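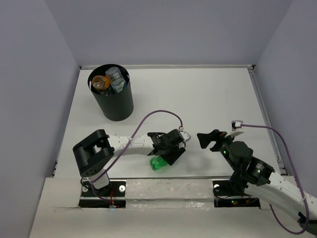 Chapter 8
Bottles, Bins and Sorting at Home

In this chapter you will learn:
how plastic bottles are collected and sorted
how to read the parts of a bottle before you throw it out
where to place a bin so that people use it
what to do with caps, labels and leftover drink

Key words: bale, base, contamination, deposit, label, residue, sorting line

8.1 Starting with the bin

Most homes produce more plastic bottles than any other kind of rigid plastic packaging. They are light and they take up a lot of room for their weight. A small household that buys drinks, cooking oil and cleaning products can fill a bin with them in a few days, even though the whole load weighs very little.

The bin in the photograph that opens this chapter is a plain dark cylinder with a wide round opening. Three bottles can be seen in it: one tinted orange, one clear, and one dark and crumpled. A green bottle lies on its side on the white table. Even a small group like this shows the main problem of the chapter. Bottles come in different colors and different states, and most of them carry some kind of label. All of these things matter once the bottles leave the house.

A wide opening is useful in a bottle bin. A bottle can go in at any angle, and it is easy to look inside and check for things that do not belong. A bin with a narrow slot keeps out larger trash, but people tend to leave bottles beside it when the slot is awkward to reach.

The town of Arnden collects bottles from the curb every Tuesday. Its neighbor, Hollis, has no curb collection, and residents carry their bottles to a drop-off yard. Both towns send what they collect to the sorting hall at Brorkutport, where the bottles are separated by color and pressed into bales. A bale there holds around 700 pounds of plastic. We will return to the two towns in Section 8.4 and compare their results.

8.2 Reading a bottle

Before a bottle is sorted, somebody has to decide what it is. At home this takes a second or two, and most of the information is on the bottle itself. Learn to look at three places: the base, the side and the neck.

The base is the round bottom. On many bottles there is a small raised point near the middle, left over from the way the plastic was molded. The base is often the clearest part to look through, and it is where drops of drink collect when a bottle is stored upright.

The side usually carries the label. A label may be paper, plastic film or a full sleeve. A label that wraps around the bottle can hide the color of the plastic underneath, so check the uncovered areas before you choose a bin. 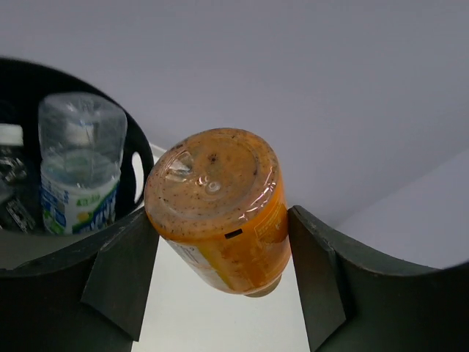
Figure 8.2 An orange bottle seen from its base. The wraparound label begins just below the rim.

The neck holds the cap. Rules about caps differ from place to place. In Arnden the cap goes back on the empty bottle. In Hollis caps go into a separate box at the yard – a sign at the gate says so – and bottles with caps on are set aside.

Activity 8A: A week of bottles

You will need a notebook, a bin or box, and the bottles your household empties in one week.

1. Empty and rinse each bottle before it goes in the bin.
2. Write down the color of the plastic, the kind of label and whether the cap is on.
3. At the end of the week, group the bottles by color.
4. Compare your notes with the record from the Nalano apartments on page 51. Residents there kept the same kind of notes for 11 weeks.

Keep your notebook. You will need your figures again for the cost exercise in Section 8.3.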